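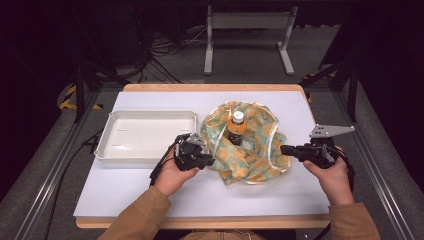
The orange and tan cloth bunched up around a small bottle, with the white tray beside it.

Pondow printed wrapping cloth - three months of daily use

I bought my first Pondow cloth in March because I liked the pattern, and I want to be upfront that this was the whole of my research. Orange and tan on a pale teal background, cream border, done. I'd been wrapping bottles in old T-shirts and plastic bags for years and figured anything would be a step up. Well, I now own four of them and I'm a little bit in love!

The thing I use them for most is carrying small bottles. Dressing for lunch, hair oil for the gym bag, the vanilla I take to my sister's because she only ever has the fake kind. You stand the bottle in the middle, pull the corners up, twist and tie. If you're in a hurry you can skip the tying and just scrunch the whole thing up around the bottle until it's sitting in a nest, and that's what I do when it's only going in a drawer or a tray at home.

The fabric is what makes it. It has enough body that the folds stay where you push them, but it isn't stiff, and a knot pulls down small and comes undone again without a fight. My old cotton bandannas (a Garnau set, perfectly nice, I still blow my nose on them) slide off glass the second you let go. The Pondow grips a bit. I've had one bottle of olive oil go from my kitchen to a picnic table two towns over, upright the whole way, in a tote with no pockets.

It washes well too. Mine have been through the machine most weeks, warm, with the dish towels, and the orange hasn't dulled as far as I can tell. The cream border does pick up stains. Turmeric got one of mine early on and that corner is yellow for good - I tie it to the inside now.

Sizing is where I'd slow down before ordering. The small is great for a spice jar or travel bottle and hopeless for anything bigger. My neighbor Emrys Kemeys ordered the small for wine and got a sort of hat for the cork. Get the medium if you only want one. The large is lovely, but it makes a big lump around a little bottle and I mostly use mine to cover bread.

I paid 30 dollars for the medium at Karakaya, the kitchen shop on Hondham Street, and yes, that's a lot for a square of cloth. Nazmiye Öztürkmen at the counter showed me two knots before I'd even paid, and the second one, where you cross the tails and tuck them under the neck of the bottle, is the one I use every day. The printed leaflet that comes in the package is much harder to follow. The drawings are tiny and step three seems to have an extra corner in it.

Small gripes: the hem on my second cloth had a loose thread out of the package (snipped it, no trouble since), and it wrinkles like mad if you leave it balled up overnight. I don't iron mine. If you're giving it as a gift you might want to.

Would I buy it again? I have, three times, and I've got my eye on the dark green one.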